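Floma hand gripper, unit 2: setup and care notes

README for the Sitthorpe kitchen set. Last edited Mar 3, 2023.

What is in this folder

These notes explain how we keep the hand-held gripper in working order between recordings. The recordings themselves are in the folder "clips", and the calibration files are in "calib". Please read the part about the pads before you take the unit out of its case. Most of the bad clips from December came from pads that were not seated well.

The unit

The gripper has two black fingers with windows cut in the body, and blue grip pads at the ends. The camera looks forward over the fingers, so the pads and the work in front of them are seen together. The frame and fingers are from Prillier. The pads are our own, cast in Sitthorpe from the Floma mold, and they wear faster than the rest.

Pads

Check the pads at the start of each session. Close the jaw slowly and look at it against a window or a lamp. If light passes between the pads at one end only, a pad is tilted. Open the jaw, press the pad back with your thumb, and try again. If it does not stay, change it. We change both sides at the same time, also when only one is worn, otherwise the jaw closes off center.

Do not clean the pads with alcohol. It makes the surface shiny and thin objects begin to slide. Use water with a little dish soap and let them dry in the open air. A pad set is good for 200 clips. After this number we replace it even if it looks fine, and write the change in the file "pads.txt".

Screws

Four round screw heads are on top of the gripper frame, two on each side. Tighten them by hand with the short driver, a little on each one in turn. Do not use the electric driver, the threads are soft. If one screw comes loose again in the same session, put the unit aside and take unit 1.

Thin objects

For thin objects we use wooden sticks on a towel. The towel gives a little under the fingers, and the sticks do not roll away so easily as on a bare table.

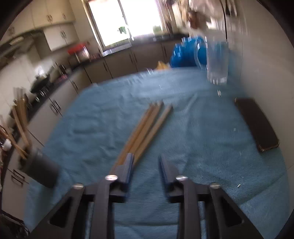
Unit 2 at the kitchen table, jaw open, four wooden sticks in front of the pads.

Come to the sticks with the jaw open and keep both pads in view. If one pad leaves the view when the jaw is fully open, the camera mount has moved and the calibration must be done again before you continue.

Calibration

Put the printed board flat on the table and record it from several heights. Then run the script "calib_run" and look at the last line of the output. The file is accepted when the script finds the board in 98 percent of the images or more. With a lower result, first wipe the lens, then repeat. Keep the old file, only add the date to its name.

Contents and known problems

The set has 302 clips. Fast hand motion gives blur, mostly in things far from the gripper, and we did not remove these clips. Labels are given only for the object near the jaw. Other things on the table have no label.

The finger drawings are in "Kozłowski_v2". Version 1 has a different hole spacing and does not fit this frame.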